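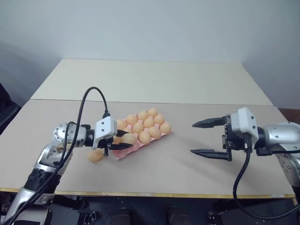

How often must the egg handling cell be inspected?
At the start of every shift in which it will run, and again after any change of fingers, cable or tray type. The full checklist is completed each Friday. A cell that has not been signed off remains in hold.

Cell: Gevura two-arm egg handling station
Site: Sketuvik packing hall
Checklist completed by: Hadiza Garba
Reviewed by: Pascal Engelhardt
Month: December

Section 1. Before power is applied

1.1 Emergency stop buttons released and reset in the correct order. PASS
1.2 Table surface wiped and free of shell, film and dried egg. PASS WITH COMMENT
Comment: Residue found along the seam between the front surface and the rear panel. Cleaned with the approved wipe. Please add the seam to the evening cleaning sheet.
1.3 Front edge strip secure along its full length. PASS
1.4 Arm base bolts checked against the paint marks. PASS
Comment: One mark on the right arm has worn away. Torque confirmed and mark renewed.

Section 2. Cables and connectors

2.1 Connectors at both gripper modules fully seated. PASS
2.2 Cable on the left arm clears the wrist through the full range of motion. PASS
2.3 Cable loop on the right arm does not touch the table edge or the arm base. PASS WITH COMMENT
Comment: The loop hangs lower than the setup sheet allows when the arm is in its outermost position. Clip moved up one hole. Recheck at the next inspection.
2.4 No cuts, flat spots or exposed shielding. PASS

Section 3. Grippers

3.1 Finger tips free of chips and burrs. PASS
3.2 Fingers open and close evenly on both arms. PASS
3.3 Closing force within limits on the Kulkarni gauge. FAIL, CORRECTED
Comment: The left gripper closed above the limit on the first reading. The force setting had been changed and the change was not entered in the log. Setting 64 restored and the test repeated three times with acceptable results. All operators are reminded that force settings may be changed only by the cell technician.
3.4 Finger screws tight. PASS

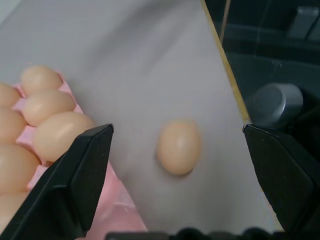
Issue 20, Page 2

Section 4. Pick and place check

4.1 Wrist camera lens clean and image sharp. PASS
4.2 Gripper lines up with a single egg lying on its side on the open surface, with a finger to either side. PASS
Comment: Smudges on the table surface may be read as shadows by the vision program. Wipe the surface again before this step.
4.3 Approach path clears the eggs already seated in the tray. PASS WITH COMMENT
Comment: Clearance on the tray side is small. Do not raise the approach speed above 50 percent until the path has been retaught.
4.4 Tray lies flat and its lip does not lift under the finger. PASS
4.5 Test eggs inspected under the lamp for hairline cracks. PASS

Section 5. Records

5.1 Program backup saved under job number 671. PASS
5.2 Spare fingers in the Drikier cabinet. NOT MET
Comment: One pair remains and the minimum is two. Order placed.

Result: Released for production with open items 2.3, 4.3 and 5.2.
Open items are to be closed by the cell technician and initialed by the reviewer.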